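Notebook > Simulation > Arm control

February 3, 2018

The planner on the small arm has been timing out since I moved the sim over to the new physics build, so most of this week went into that. I keep the project under the name Prostow, mainly so the folders sort near the top of nothing in particular.

The symptom was simple. Ask for a pose close to the tabletop and the planner would run its full 60 seconds and give up. Ask for the same pose a bit higher and it came back at once. I logged 13 failed requests and every one of them had the gripper pointing down near the tray.
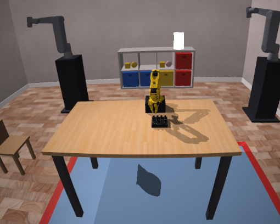 Illden wrote back that the collision padding was the first thing to look at, and that the same planner had refused to go near any flat surface until the padding was set per link instead of for the whole arm. I had it set globally, in a config file I copied over last June and never opened again.

So I split it up. The base and upper links keep the old padding and the fingers get 2 millimeters. I also stopped loading the shelf and the big arms as full meshes in the collision check. The small arm can't reach them anyway, so plain boxes will do. The planner now finds a path for all but one of the logged requests – the last one is a joint limit problem and I think the pose is just bad.

The controller still overshoots a little when it stops above the tray. Dropping the gain on the wrist helps, but then it's slow to settle. I'd like to try a shorter time step before I touch the gains again.

The config changes are in the Trornura branch. I haven't merged them yet.

Contact | © 2018 Prostow notebook | Back to top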